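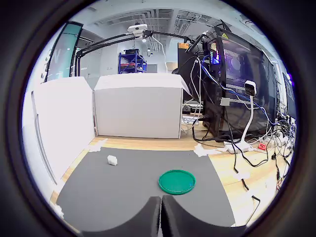 Bloque blanco pequeño sobre alfombrilla gris oscuro.

De: Departamento de Atención al Distribuidor, Bistport
Para: lista de distribuidores de mobiliario y equipamiento de baño
Fecha: 13 de octubre de 2021
Asunto: Re: Mamparas Meesuk y encimeras Zindeck: plazos, portes y reclamaciones por acabado

Estimados distribuidores:

Damos respuesta al mensaje remitido a esta lista por la tienda de Drurkudmont, que se reproduce parcialmente a continuación, por entender que las cuestiones planteadas afectan a la mayoría de los establecimientos adheridos.

> Buenos días:
>
> Agradeceríamos que nos confirmaran si las mamparas Meesuk de hoja corredera siguen sujetas al plazo de entrega indicado en la tarifa anterior. Dos de nuestros clientes tienen ya el plato de ducha colocado y el instalador no puede cerrar la obra sin una fecha.
>
> Por otra parte, necesitamos saber si el importe mínimo para portes pagados se calcula por pedido o por entrega. En la última factura se nos cargó el transporte de la segunda parte de un pedido que ustedes mismos dividieron.
>
> Por último, un cliente rechaza una encimera Zindeck en gris mate, referencia 364, alegando que presenta una franja más clara. En el almacén no la apreciamos. ¿Debemos tramitar la devolución?
>
> Reciban un saludo.

Plazos de entrega de las mamparas Meesuk

El plazo vigente para las mamparas de hoja corredera en medidas de catálogo es de 20 días laborables, contados desde la confirmación escrita del pedido y no desde su envío. Las mamparas a medida se fabrican una vez recibida la hoja de medición firmada por el instalador. Rogamos que dicha hoja recoja el ancho en la base, a media altura y en la parte superior, así como el desplome de la pared, en caso de existir. Las hojas incompletas se devuelven al distribuidor y el plazo no comienza a correr hasta su subsanación.

Los pedidos confirmados con la tarifa anterior conservan el plazo que figure en su confirmación. En el caso concreto de la tienda de Drurkudmont, el departamento de expediciones comunicará por separado la fecha de salida de ambas mamparas.

Recordamos asimismo que los perfiles de compensación se solicitan como artículo independiente y no se incluyen en el embalaje de la mampara. Se han recibido varias peticiones de envío urgente por este motivo, que se facturan conforme a la tabla general de transportes.

Portes

Los portes son pagados a partir de 2000 euros de importe neto, sin impuestos. El cálculo se realiza por pedido. Si el fraccionamiento de la entrega obedece a causas imputables a Bistport, no procede cargo alguno por las expediciones sucesivas. Cuando sea el distribuidor quien solicite la entrega parcial, cada expedición se valorará por separado.

Quienes hayan recibido un cargo que no se ajuste a este criterio podrán solicitar su abono respondiendo a la factura correspondiente, con indicación del número de pedido y de los albaranes afectados. No es necesario retener el pago del resto de la factura.

Reclamaciones por acabado en encimeras Zindeck

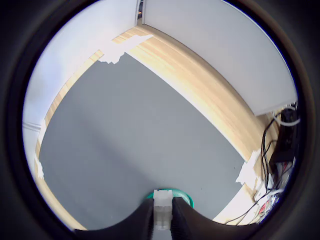
Las reclamaciones por diferencias de tono en la encimera Zindeck, referencia 364, deben examinarse con la pieza retirada de su posición y observada desde dos ángulos distintos antes de abrir el expediente. En los grises lisos es frecuente que un reflejo se interprete como defecto: la alfombrilla gris de la fotografía, extendida sobre una mesa de madera clara, presenta una banda diagonal más clara que es luz reflejada, y el resto de su superficie es uniforme. Si la franja observada en la encimera se desplaza al cambiar el punto de vista o al apagar la luz del espejo, no se considerará defecto de fabricación. Si permanece en el mismo lugar, la devolución se admitirá por el procedimiento ordinario.

Para tramitarla se requieren una vista general de la encimera, una vista de detalle de la zona y la etiqueta del canto posterior. No se aceptarán piezas en las que se haya practicado el taladro de la grifería o el corte del lavabo, salvo que el defecto no pudiera apreciarse con anterioridad. La limpieza con productos abrasivos o con amoníaco altera el acabado mate y queda excluida de la garantía, extremo que conviene advertir al cliente en el momento de la venta.

Exposición en tienda

Las placas de muestra del nuevo acabado se enviarán durante el mes de noviembre a los establecimientos que dispongan de expositor Zindeck. Los que deseen incorporarlo deberán cumplimentar el formulario de la zona de distribuidores, indicando el frente disponible y si la pared admite anclaje. Las muestras del acabado retirado pueden conservarse, siempre que se mantengan fuera del expositor.

Las consultas sobre pedidos concretos deben dirigirse a la dirección habitual de expediciones, con el número de pedido en el asunto, y no a esta lista.

Atentamente,

Departamento de Atención al Distribuidor
Bistport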